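About Kurnen

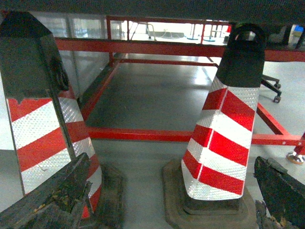

Maeve Tully asked in January whether a firm of our size still needed its own calibration room, given that two larger laboratories would collect and return the same instruments within the week. The answer takes up most of this page.

Kurnen is a calibration and repair business for weighing equipment. We test, adjust and certify bench scales, counting scales, platform scales and crane scales for food producers, builders' merchants, post rooms, schools and small laboratories. We do not sell new equipment, and we hold no agency for any maker.

How the firm is set up

The work is divided between two sites. Tierney is the workshop, where instruments are stripped, cleaned, repaired and given a first check. Cakar is the calibration room, on the ground floor of a separate building with a solid concrete slab. The two were under one roof until vibration from the workshop compressor began to show in the readings of the finer balances. Moving the compressor was tried first and did not cure the fault.

Instruments travel between the sites in foam-lined cases. Anything with a resolution finer than 10 mg is left in the calibration room overnight before it is tested, so that it reaches the temperature of the room. Customers who need a balance back the same day are told this when they book.

What we test

Bench and counting scales are tested at zero and at a minimum of five points across the range, loading and unloading. Eccentricity is checked at the centre and at each corner of the pan, using a load of one third of capacity where the maker gives no other figure. Repeatability is taken from 10 weighings for balances and five for platform scales.

Platform scales up to 600 kg can be tested on the customer's premises. Above that figure the test masses will not fit in our vans with a safe margin, and we refer the work elsewhere. Crane scales come to the workshop, where they are hung from a fixed beam and loaded in steps. The hook and shackle are inspected at the same time, but the inspection is not a lifting certificate and should not be filed as one.

We do not test weighbridges, medical scales used for dosing, or any instrument whose seal must be renewed by an approved verifier. We can carry out repairs on some of these if the owner has arranged for verification afterwards.

Test masses

The working set at Cakar is compared with a reference set that leaves its case only for that purpose. The reference set is sent out for calibration every second year. Cast iron masses used on site visits are checked more often, as paint loss and small knocks alter them. A mass found outside its tolerance is withdrawn, and the customers whose instruments were tested with it since its last good check are written to. Masses are handled with forks or clean cotton gloves, and the iron ones are brushed before use.

Certificates

Each certificate gives the readings as found and the readings as left. Some customers ask for the second set only. We issue both, on one document, because an auditor will normally want to know how far the instrument had drifted before it was adjusted. Where no adjustment was made, the certificate says so and a single set of readings is shown.

Certificates and job sheets are kept in Votel, our own records system. It was written to replace a card index and still follows the layout of the cards: instrument number, owner, location, capacity, division, date of last visit, remarks. Remarks are limited to 616 characters, a restriction carried over from the first version that has not been worth the cost of removing. Longer notes go on a second sheet. Customers can ask for a copy of any record held against their instruments.

We do not print a "next due" date unless the customer has given us an interval. The right interval depends on how heavily the scale is used, what goes on it and what an error would cost. For a counting scale in a dry store a year is usual. For a bench scale in a wash-down area it may be too long, and load cell covers in such areas should be looked at between visits.

Repairs

The commonest faults are damaged load cells, split keypads, corroded connectors and failed power supplies. We repair at component level where parts can be had. Where a board is no longer made, we keep a small stock of scrapped units and will fit from these with the owner's consent; the job sheet then records the part as used. Estimates are given before any work beyond cleaning and adjustment. An instrument that is not worth repairing is returned as received, or stripped for parts if the owner prefers.

Answer to the question above

We kept the room. Collection services work well for balances that can be spared, but much of our work is on scales that sit in a production line and are wanted back the next morning. Having the repair bench and the calibration room under one management also lets a doubtful repair go back to the bench without a second booking. The arrangement was last reviewed on 21st February and remains in force.

Kurnen | Contact us | Copyright Kurnen, all rights reserved | Back to top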